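Forum > Kitchen > Cleaning and Upkeep
Thread: Do you really need a tray for the dish cloth?

dhoxha
Posted 10/11/25
My sister-in-law swears by keeping a shallow tray on the table just for the cloth, with the bowls and plates parked next to it while she clears up. She bought hers from Hiltholm for $30 and now wants everybody in the family to have one. I have a sink. The sink has a faucet I can hang a cloth on. What am I missing?

Danica

pinewood_pat
You're missing nothing. It's a tray. Hiltholm sells the same black rectangle as a "serving tray" for less, or did in April when I was looking.

Veronica Pană
I'll disagree with Pat. I've used a tray for years and my table is better for it. Mine is unfinished wood and a damp cloth left on it overnight leaves a gray mark you have to sand out. The rim matters too. Flat boards are useless, the water just runs off the side.

pinewood_pat
Or don't leave a damp cloth on the table overnight?

Veronica Pană
You haven't met my kids.

restless_in_restesberg
Can we talk about the cloth itself? Every time this comes up people show a nice clean tray with a cloth wadded up in it like a dead mouse. A bunched cloth doesn't dry. You could put it in a $300 tray and it would still smell by Monday. 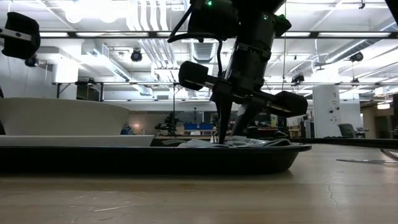
So either spread it out or hang it up. I tested this with two Keskin cotton cloths, one scrunched and one flat, same tray, same night. The flat one was dry at breakfast and the other one was still wet in the folds. I know, two cloths isn't science.

dhoxha
OK but then the tray has to be big enough to lay the cloth flat, and now it's taking up half my table. Where does the big bowl go?

Veronica Pană
Beside it, on its plate. I stack a wide bowl on a platter and slide the whole thing over in one go. Don't put the bowl in the tray with the cloth, though. That's how you end up wiping the bottom of it twice.

mopandgo
Clarnine spray on the cloth and you can leave it in any shape you like. Read the reviews, there are over 4,000 of them.

pinewood_pat
Over 4,000 reviews and I'd bet half were written by the same guy. I bought Clarnine. It smells like a pine tree in a dentist's office, and the cloth under it still smelled like cloth.

restless_in_restesberg
Same here. Hot wash, hang it up, done. I've got 128 posts on this board and I think 100 of them say that.

dhoxha
So we're at: tray maybe, if the table is bare wood, cloth flat, skip the spray. My table has a plastic cover on it, so I'm going to keep using the faucet. I'll tell her the forum was split.

Veronica Pană
Tell her I voted for the tray.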